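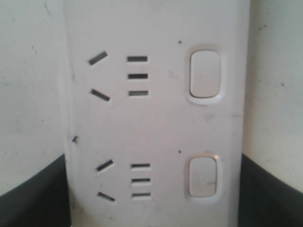 Puspita Wuisan began the handover inspection at the outlets, as the Flateo schedule required. Item one was the fixed double outlet. She looked at the upper socket, then the lower, then the two rocker switches beside them, and wrote: scuffed, some grime, faceplate to be wiped. The form allowed 30 characters for remarks. She went over by a few and let it stand.

The tenant, Raju, had left in October. He had paid a deposit of 500 and had asked for it back in a letter of one paragraph. Mawar Krishnan, who handled deposits, had sent the letter on with a question mark in the margin.

Item two was listed as "extension, white, property of landlord".
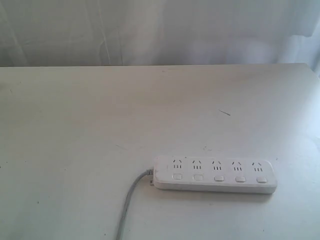

Item two, on the table. Nothing plugged in.

Puspita compared it with the inventory. The inventory said four outlets. The strip had five, each with its own switch. She checked the purchase record, which gave a Gemer unit, four-way, bought for the flat under order 2965. So the landlord's strip was gone, and Raju had left a better one.

She rang Mawar.

"There's no code for that," Mawar said. "There's missing, and there's damaged."

"It isn't damaged."

"Then it's missing. Charge him for it."

"And the five-way?"

A pause — keys, then a drawer.

"Abandoned goods. He gets a notice."

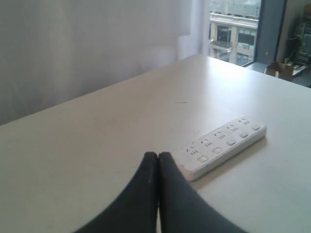
Item two, second view. Five sockets, five switches.

Puspita entered the four-way as missing and the five-way as abandoned. Then she deleted both lines, changed "four" to "five" in the inventory, and put her initials beside it. Under deductions she wrote nil.

Item three was the kettle.

Last updated: Apr 19, 2024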